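Misovley Two-Compartment Metal Bin, Gray

Item no. 361

The Misovley bin is a large open bin of gray sheet metal for the workbench, the garage or the play corner. It has two compartments of different size. The big one in front takes the things which you use every day, and the narrow one behind is for what should stay separate, for example screws, pencils or small parts.

The walls of the front compartment are sloping, so the hand comes easily to the bottom. You can put inside mixed things of many shapes: work gloves, a sponge, a flat box, a plastic scoop, long cases, also toys. It is not necessary to sort them before.
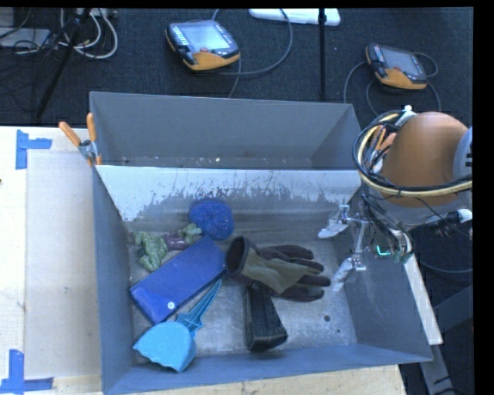 Please note that bare metal takes marks with use. Scratches on the divider and on the bottom are normal and we don't accept them as a reason for return. If you wish to keep the surface nice for longer time, lay a piece of felt on the bottom. We sell the felt separately under the name Jongate, cut to size.

Cleaning: empty both compartments, wipe with a damp cloth, then dry well. Crumbs like to stay along the edge of the narrow compartment, a small brush will help. Do not use steel wool.

Delivery: orders placed before 13:00 leave our Lazăr warehouse the same afternoon. For schools and workshops we give a special price from 100 pieces.

Questions about this product are answered by Chukwuemeka Eze, Grumevus customer desk.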